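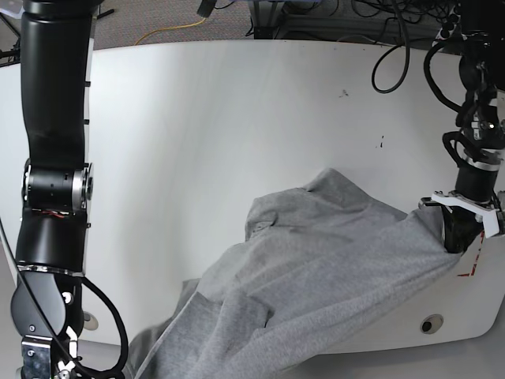
Breridstead is delighted to announce that orders are now open for Cernodel, a two-armed folding and sorting kit designed for laundries, uniform services, op shops and training colleges that handle soft goods every day and would dearly love some help with them. It has been a long road to this point, and we have a great many people to thank for their patience along the way. Clothing is a stubborn thing to automate. A carton keeps its shape when you pick it up, while a grey cotton top, gathered into folds on a white table with one corner pinched up in a gripper, can take a different shape with every small movement of the arm. Cernodel has been built from the beginning with that sort of work in mind, and we are very proud to be able to offer it to customers at last.

The kit consists of two jointed arms with finger grippers, a control unit, the Imitz teaching software and a full set of mounts and cabling. It is supplied without a table, a decision we went back and forth on for quite a while. In the end our trial customers made the choice for us, as almost all of them already had a bench they liked and had organised their rooms around it. The mounts will suit most sturdy work surfaces, and our team will happily look over your measurements before you place an order, so that there are no unpleasant surprises on delivery day.

At the heart of the product is Imitz, the software that lets ordinary laundry staff teach the arms a new garment. There is no programming to learn. An operator guides the arms through the job by hand, repeats it with the garment lying a bit differently each time, and then leaves Imitz to work out a routine from what it has been shown. We suggest 20 demonstrations for a simple item such as a tea towel or a flat pillowcase, and 70 for something with sleeves. Hoods, we will freely admit, take longer, and we would encourage new owners to leave the hoodies until everybody has a few weeks of practice behind them.

Every kit arrives with a starter library covering T-shirts, sweatshirts, hand towels, bath towels, tea towels and pillowcases. The library will give a reasonable result on the first afternoon, and a noticeably better one once it has been topped up with demonstrations using your own stock. Fabric weight matters a great deal here — a thin, much-washed staff shirt behaves quite differently from a new one straight out of its bag — and we recommend teaching with the garments you truly handle, pilling and stretched collars and all.

Cernodel grew out of a trial programme that ran from February to June with laundries and charity sorting rooms of several sizes. We learnt an enormous amount from those sites, and a good deal of it has gone straight into the product. The gripper fingers were reshaped after operators told us that the earlier ones had trouble getting hold of a single layer of cloth. The pause control was moved to a pedal, so that it can be pressed with both hands full. The colours on the status display were changed as well, after one site pointed out that the amber and the green were impossible to tell apart under their lights. We are grateful for every one of those suggestions, including the ones that arrived in capital letters.

We would also like to be plain about what the kit does and does not do, as we have found that customers are happiest when they know this beforehand. Cernodel works at a gentle pace, and a practised folder will beat it comfortably on a pile of T-shirts. Its usefulness lies in keeping steadily on with the plain items while staff look after stain checks, mending, pressing and the customers at the counter. It is intended for clean, dry items no larger than a bath towel. Fitted sheets are not supported, and neither are doonas, delicate knits or anything with loose beading. Items that the arms cannot manage after several attempts are set to one side for a person to deal with, and Imitz keeps a record of them so that you can decide whether a few more demonstrations are worthwhile.

Installation and training are included in the purchase price throughout mainland Australia. One of our technicians will spend two days on site, the first fitting the arms and checking the clearances around them, and the second teaching your first garments side by side with your staff. We ask that at least two people from each workplace attend the second day, so that the knowledge does not walk out the door when somebody goes on annual leave. Customers in Tasmania and New Zealand are most welcome to order too, and our office will prepare a travel quote to go with the paperwork.

Service and spare parts will be looked after by our long-standing partner, Bhattacharjee Automation, which already maintains the folding and pressing equipment in many commercial laundries and will be a familiar name to plenty of our readers. Gripper fingers, joint covers and replacement cables will be kept in stock locally. The warranty runs for two years and covers both arms, the control unit and the mounts, while finger pads are treated as a wearing part and are sold in packets at a modest cost.

The first production run is limited to 100 kits, with a further 200 planned once those have been delivered and settled in. Orders will be filled in the sequence in which they are received. Colleges and registered charities are eligible for a reduced price, and a rental plan is available for businesses that would prefer to try the kit through a busy season before making up their minds.

Demonstrations are being held at the Breridstead showroom each month, starting at 10 am and finishing with a cuppa and plenty of time for questions. Visitors are warmly invited to bring a bag of their own clean garments — the more awkward the better — and have a go at teaching the arms themselves. Places are kept to small groups so that everyone gets a proper turn, and bookings can be made through the Cernodel page on the Breridstead website or by ringing the showroom during business hours.

Media enquiries, requests for pricing and copies of the full specification sheet can be directed to the Breridstead communications office.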